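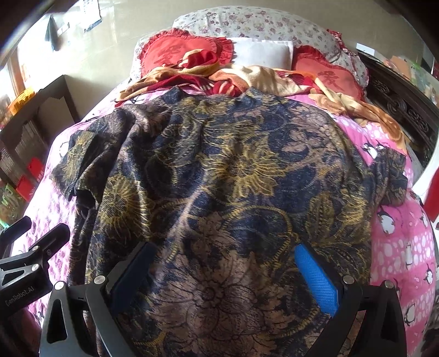 Fingers wide open over the flowered garment, second gripper coming in at the left. Bedroom, morning.

October, evening.

Started with the pads. The ribbing on the blue pads holds lint, and after fleece it holds a lot of it. Yesterday I wiped them with a dry cloth and the thin sleeve fabric still slid at the hem. Today I used a soft toothbrush along the ribs, then a cloth dampened with water and one drop of dish soap, then a second cloth with plain water. Left them to air dry with the fingers open. No alcohol. Baldur Hjaltested used alcohol on an earlier set and the surface went shiny within 2 weeks.

Checked both pads on the first gripper for lift at the corners. One had a corner coming up on the inner side, enough to get a fingernail under. Peeled it, cleaned off the old adhesive, put on new tape and clamped it overnight between two flat pieces of scrap with a rubber band. It was still slightly proud this morning, so I took it off and did it again with less tape. Flush now. I should have cut the tape short the first time.

Joint pins next. Pushed each one sideways with a plastic stick. All seated on the first gripper. On the second, the pin nearer the body moved when pushed and came back with a click. Took the clip off, found grit behind it, cleaned the groove, refitted the same clip. It no longer moves. I have put it on the list to look at again after 10 hours of use, with a paint mark across the head and the link so any rotation shows.

The linkages have open gaps and thread gets into them. Pulled a length of red fuzz out of the left finger with tweezers, which must be from the blanket. No oil on the joints. I tried a dry lubricant last month and it collected fiber faster than the bare joint did, and I spent an evening cleaning it back out.

Opening width. Measured tip to tip at full open on both. First gripper is where it was in September. Second reads 2 mm narrower than its own last reading. Could be the stop, could be how I held the caliper. Took it three times and got the same each time, so I believe the reading. Backed off the stop screw an eighth of a turn, measured again, 1 mm narrow. Another eighth and it was right. Thread locker on the screw, the weak kind. Waited for it to cure before squeezing anything.

Trigger pull feels even between the two now. Before the cleaning the second was heavier in the last part of the stroke. I have no gauge for this. Sebastian Buzatu has a luggage scale he hooks on the trigger and reads at half stroke, and he has offered to bring it over. I would prefer a number to my thumb.

Closing test. My usual sequence is a sheet of paper, then a cotton handkerchief, then a real garment. Paper: close on the edge, pull straight, should tear before it slips. It tore on both. Handkerchief: close on a single layer, lift, turn the wrist over and back, hold to a count of 28. Held on the first gripper. On the second it crept on the first attempt, held on the next three. The pad was probably not fully dry on the first attempt, so I have logged it as a doubtful pass and not as a clean one.

Garment test on the bed. Used the navy and black flowered one with short sleeves, spread out with the neckline toward the headboard. It suits the purpose. The fabric is textured, the print is busy, and one sleeve always ends up bunched while the other lies out in narrow folds, so there is an easy side and a hard side without my arranging anything. The penguin cover underneath matters too. If the fingers go in too deep they take up the cover with the garment, and it shows at once as a pink ridge.

First pass: fingers in at a shallow angle, closed on one layer near the hem. Took both layers. Opened, backed out, went in flatter. One layer. Second pass on the sleeve: the bunched side needs the opening found first, and with the fingers spread wide I tend to push the sleeve ahead of them. Half open works better. I noted the same thing in August and forgot it.

Third pass with both grippers, one holding the shoulder and one drawing the side seam straight. The long wrinkles came down after two pulls. The second gripper held without creep, so I am less worried about that pad than I was an hour earlier.

Light. Morning sun comes across the left side of the bed and the pink cover washes out almost to white there, while the right side keeps its color. One pad reads as bright blue and the other goes nearly navy in the shadow. I had planned to judge pad wear by eye at the bedside and this is no place for it. Moved pad inspection to the kitchen table under the lamp, same lamp every time, pads facing up. Put that in the checklist as step 8 and struck out the old wording.

Message from Tatu Mugo, who is running the other pair at Evirside. His trouble is the same loose pin, same side. He replaced the clip and has had no repeat. I asked whether he found grit behind it and he had not looked. Dennis Mussa has spares and will send a small bag to each of us. Until then I am staying with the old clip, cleaned.

Obadia Biwott wants the maintenance sheet in one format for both pairs. Agreed, provided it keeps a free line for remarks – the last version had boxes only, and the 2 mm on the second gripper would have gone in as "OK."

Storage. I had been laying both in the drawer with the fingers closed. The ribs press into each other and leave a faint pattern by morning. Now stored open, with a folded piece of clean cotton between the fingers, lettering side up so I can tell at a glance that they went in the same way round. The cotton goes in the wash with the dish towels.

Still open: pin check at 10 hours, trigger reading when the luggage scale comes, spare clips, one more handkerchief test on the second gripper with the pad fully dry. Also need new tape. The roll is down to its last turn or two, and what is left has dust along the edge.

Fleece tomorrow, then the pads get brushed again.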